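To: Ita Horgan
From: Mulcahy student robotics project
Re: Progress report, November

Ita, you asked for a plain account of where the Posten module stands, with less optimism than the last one. I've tried. The money is mostly being spent on what we said it would be spent on, but I'm not convinced the results will support a second round at the same level, and I'd like you to hear that from me now.

**What was promised**

The proposal said students would collect hand-held gripper demonstrations of ordinary desk tasks, train a small policy on them, and run it on the Tivska arm by the end of the term. It also said that students with no programming background would be contributing useful data inside two weeks. I signed off on that sentence and I wish I hadn't. It took five weeks, and "useful" is still open to argument.

**Where we are**

Four of the planned task sets are under way. All of them use the desk by the brick wall, with the lamp and the corded phone left out as the fixed objects. The students wanted a busier desk. I said no, and I'd say no again until somebody shows me a model that can cope with this one.

Working with two grippers at once has been harder to teach than anyone expected. One hand does the task and the other drifts. Students tend to look after the hand that is holding something and forget that the second gripper is being recorded too, markers and all. We now ask them to practice each motion slowly before a take. It has helped some of them. I can't tell you it has helped the data, and I'd be wary of anyone who says so before the arm has run it. 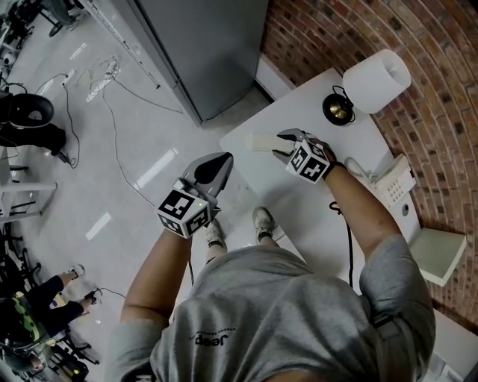
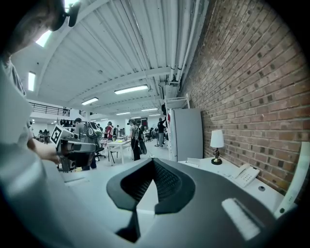
**Section 3: Data collection, two-gripper desk tasks**

Both pictures come from work at the same desk. The marker cube on each gripper is what the tracking depends on, and tracking is where most of our rejected takes come from. Students turn a wrist to get at a small flat object, the markers swing out of view, and the take is gone. The Bimport software flags the worst cases. It lets too many of the middling ones through, and those have to be reviewed by hand, slowly, by people who also have coursework.

We have thrown out about 30 percent of takes so far. The students think that figure will fall as they get better. Maybe. It did not fall between the second task set and the third.

The room is another matter. It's shared and there's often a good deal going on in it. I've had students argue that varied backgrounds are good for training, and there is something to that, but nobody has tested it here and I don't want it repeated in your summary as a finding. Cable management is poor. I've asked for floor covers twice and will buy them out of the supplies line if I don't get an answer this month.

**What the students are getting out of it**

More than the robot is, so far. Seven of them can now calibrate a gripper, run a session and log it without help. Their written notes have gone from useless to decent. One group found a timing fault between the left and right recordings that I had missed - a real piece of work, and it saved us from training on bad data.

If the funding is judged on teaching, I think this is going reasonably well. If it is judged on the arm doing desk tasks unattended, we are behind, and the schedule in the proposal should be treated as dead.

**Requests**

- Move the arm demonstration back by one term.
- Drop the fifth task set and use the hours for review.
- Approve the floor covers.
- No new hardware. The students have a list and I have not attached it.

Spending to date is in the usual spreadsheet. The travel line is untouched and I don't expect to need it.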